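About us

Elldale Casework Watch reads what public bodies say about asylum and compares it with what happens to people afterwards. The two match less often than the press releases suggest.

We started in Turkby, in a room above a launderette, after a ministry told Parliament that everyone in a certain reception centre had "access to legal advice". We asked what access meant. After 18 weeks and three reminders we were told it meant a poster with a phone number on it. The number went to a recorded message in English. The ministry did not correct its statement, and as far as we can tell it never has.

What we do

We send information requests, sit in on tribunal hearings, and read the inspection reports that come out late in July when few people are at their desks. So far we have filed 2265 requests. A good share were refused on grounds of cost, including one for a document that had been quoted in a minister's speech the month before.

We publish the letters in full, ours and theirs, with personal details taken out. Readers can decide for themselves whether "robust safeguards are in place" counts as an answer. We have our doubts.

We also keep the Flistcombe Register, a list of official promises about detention and removal, each with its date and what became of it. There are 20 entries marked "kept". Some of those took a generous reading.

What we don't do

We don't give legal advice and we can't take on individual cases. If you need a solicitor, please don't wait for us to reply. We don't run petitions either. Plenty of groups do that already, and we have yet to see a department change a form because of one.

We are not on the side of any party. Governments of both colours have sent us the same paragraph about "firm but fair", once with the same spelling mistake.

Money

We take nothing from government departments or from firms that hold detention or escort contracts. Our main grant is from the Xavier Fund, which has no say in what we publish and has complained about it twice. Both complaints are on the site, and so are our accounts for the past 7 years.

If you think we have got something wrong, write to us with the source. We print corrections at the top of the page — not at the foot, where we usually find other people's.

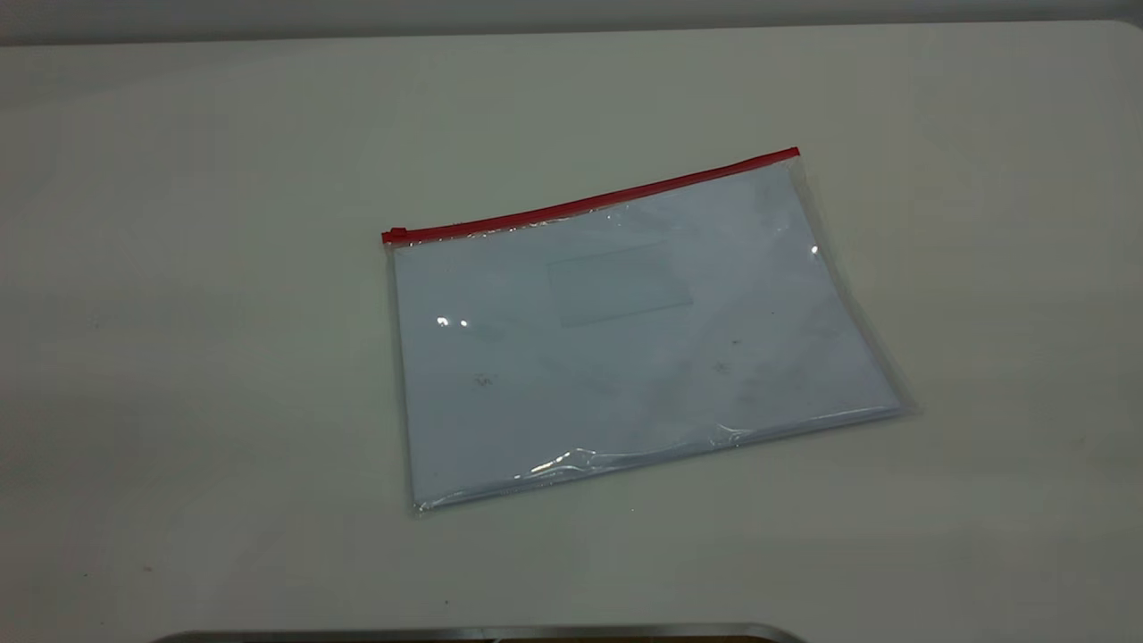
Comment from Turkbyreader: The Register is useful, but I'd treat the "kept" entries with more suspicion than you do. At least two rest on the department's own word that the new complaints form is in use. Has anyone asked to see a completed one?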